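Kirska Opens Forward Contract Desk for Winter Wheat Growers

December 2024

Kirska, a grain merchandising firm, will begin offering fixed-basis forward contracts on hard red winter wheat in January. Contracts are written in lots of 842 bushels.
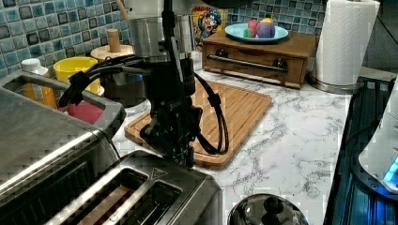

Cutting board on a marble-patterned countertop.

Growers may price against futures at any time up to 30 days before delivery. Delivery points are the Moser and Stanent elevators.

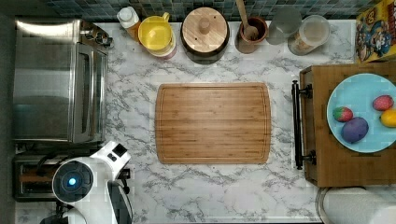 Protein discounts apply on a sliding scale and are settled within 7 business days of unload. "Basis is locked at signing," said Hajnalka Szénási, head of origination.

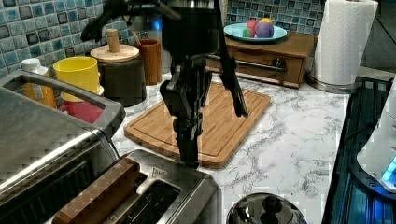
Rollovers are limited to 2 per contract. Inquiries: Wenceslao Ventura, Grower Accounts.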